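The Bin System, After a Summer of It

October 13, 2020

I've been asked a few times whether I'm still doing the Keltura thing, usually by people who remember how much I complained before I started. Yes, mostly. I still have complaints.

If you missed it, Keltura is a storage method sold as a PDF for $40. It has a cover with a very clean shelf on it. The idea is that every object in a workroom lives in an open container, every container lives in a grid, and the main work surface is treated as a place where nothing lives at all. You do it for 90 days and then it's supposed to be a habit. There's a section on breathing, which I skipped.

My starting position was that people who sell tidiness have never had to find a hose clamp in a hurry. I've read a lot of these things over the years and they all seem to be written by someone with four possessions. The room at Montoya is the opposite of that. Stuff comes in wrapped in other stuff, the wrapping gets kept in case the thing has to go back, and the thing never goes back. By the spring you had to move a carton to put down a screwdriver, and then you had to move the screwdriver to put the carton somewhere.

So I paid the forty dollars. I'm not proud of it.

The first thing Keltura wants is a covering for the surface. Soft, dark, one color. I assumed this was about looks, the same way restaurants started serving everything on slate. The PDF claims a dark, soft surface makes you notice small parts and stops them from rolling. I put up with a bare tabletop for years and a ball bearing will cross one of those like it has a train to catch, so fine, I was willing to be told. We went with charcoal gray felt, the kind with the faint lines running through it.

I'll give it the rolling. Nothing rolls on felt. A washer lands and stays where it landed. It's also quieter, and I hadn't thought about noise at all before that. Setting down a metal part used to sound like dropping a metal part.

As for noticing small things, sure, you notice them. You notice everything. Every pale speck of whatever is in the air at Montoya shows up on that gray, plus scuffs, plus a long thin mark I've tried to brush out and can't. I don't know if it's a crease or a scratch and at this point I don't care. A "clear surface" on felt is a surface cleared of objects and still covered in evidence. 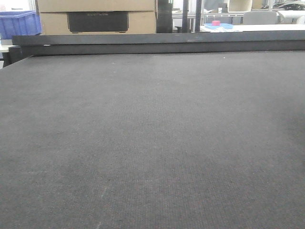 Felt is a terrible idea for a work surface and you will be vacuuming it until you die, said one comment under my first post on this back in May, and went on to recommend a rubber mat, a canvas drop cloth, and giving up, in that order. I laughed and then ignored it. I have since vacuumed the felt more often than I've vacuumed my own living room. The lint roller works better, if anybody wants to know, but you go through the sheets fast. I tried the rubber mat idea at home on a small table. It smelled for weeks and everything I slid across it stopped dead and tipped over. So I'm staying with felt, with a bad attitude.

There were several replies in that vein, by the way. The post ended up with 342 comments, which is far more than anything I've written about things I know about. A good share of them were two people arguing over pegboard. I have nothing to say on pegboard. I think it looks like a police outline of your tools, and I'd rather not be accused by a wall.

Now the containers. Keltura doesn't sell its own but it "suggests" Dravska bins, and the link goes right to them, so you can draw your own conclusions there. I priced the Dravskas and closed the tab. Urura, the restaurant supply place out past the tire shop, had plastic bins and crates in a blue that I can only call insistent. They were cheap enough that I stopped comparing. The man at the counter asked if I was opening a bakery.

I had a theory going in that open bins don't store things so much as display your failure to deal with them. A drawer at least has the decency to close. I've had the summer to test this and I'd say I was half right. What I got wrong was how often I'd look. With a drawer, I'd be sure the thing was in there and would go through it twice before admitting otherwise. With a bin you glance down and you know. It takes a second and there's no arguing. I can't tell you how much of my life has gone into arguing with drawers.

What I got right is that they fill up wrong. You lay out the grid, give each bin a purpose, and feel very capable. Then something arrives that has no bin. It goes in whichever one is closest, "for now," and for now becomes the purpose of that bin. Keltura says to relabel when this happens. I've relabeled one bin so many times that the tape has gotten thick enough to catch my sleeve, and I've stopped. Labels are another place where I think these systems flatter you. You write the word and it feels like the job is done.
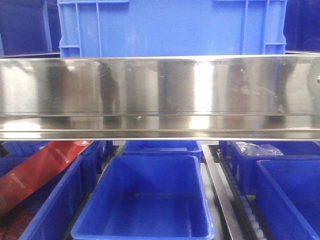

Empty bins are where I really part ways with the method. The PDF wants you to leave some of the grid empty on purpose, as "landing room," and it gets a bit spiritual about it. I thought this was a racket to make you buy more bins. Then I tried running the grid full and it was miserable, because every new thing meant shuffling two old ones. So now a bin right in the front gets kept clear, floor bare, and I'll admit that it's the most useful one of the lot. Meanwhile whatever is in the red wrapper in the back row on the left sits at a slant as if it was dropped in from a height, and it annoys me every time my eye passes over it. The steel panel above the bins is its own mistake. It reflects every light in the room and shows every smudge, and if you wanted something to make a clean setup look grubby you couldn't do better. I've wiped it with vinegar, with glass cleaner, and with a cloth that cost too much. It looks good for as long as it takes to put the cloth away.

Big crates are a different argument. The small bins are for things you use, and the crates, according to Keltura, are for things you "rotate." I don't rotate anything. I'm not a museum. What a big crate does is take in whatever you don't want to decide about and hold it at a convenient height. They stack, they're strong, the handholds don't cut your fingers the way the wire kind do. Those are all real virtues and they make it worse. A flimsy box will eventually split and force the question. A good crate will let you avoid it for a decade.

Which brings me to cardboard. There are 3 rules in the Keltura section on packaging: open it, empty it, flatten it the same day. I have broken all of them, some in combination. I've opened a box, emptied it, and put different things in it. I've flattened a box and then taped it back up because I needed a box.

And I have defenses! A sturdy printed carton with the inserts still inside is worth keeping if the thing it came with is heavy or has a battery or might be sold someday. Try shipping something like that in a box from the grocery store. The PDF's answer is that you'll never sell it, and I'll concede I've never sold it. But I've moved house, and the person who kept the original boxes had a much better day than the person who didn't. I've been both of those people.

Plastic wrap I can't defend. It doesn't fold, it doesn't stack, it won't stay in the trash when you push it down, it comes back up like bread dough. I'd set it aside and tell myself I'd use it for padding. It's bad padding. A bag that came around something is exactly the shape of that something and useless for anything else, and yet my hand will not throw it out on the first pass. It has to be set down somewhere nearby and thought about.

What happens, then, if you forbid yourself the main surface, is that everything moves to the rim. I haven't seen this covered in any tidying book. You keep your lovely felt clear and every ledge around it turns into a shelf. The box goes on the ledge, the wrap goes next to the box, and the side table picks up the rest. By the strict wording of the method I'm in full compliance. The surface is a place where nothing lives. The edges are another matter.

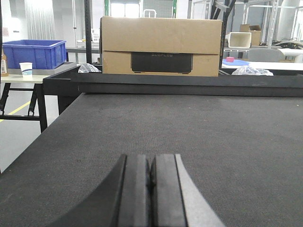 Box and plastic on the ledge, crate and paper cup on the white table.

I don't count cups, incidentally. Keltura does. Cups are "visitors" and must be "shown out." I have read that sentence aloud to several people and it has not improved.

So would I tell you to buy it? No. I'd tell you to get a piece of felt and a lint roller, buy more small bins than you think you need and fewer big crates than you want, and leave one of the bins alone. That's everything I've kept from it, and you can send me the forty dollars if you feel strongly. The 90 days came and went and I didn't notice, so I suppose it could be called a habit, although so could biting your nails.

A couple of you asked about lids. Urura carries lids for the bins. I bought a few, used them for a week, and piled things on top of them, so they've been taken away from me. They're in the crate.

Next time I want to get into labels again, because I found a label maker at a yard sale and it prints everything slightly crooked. Pegboard people, please take it to email.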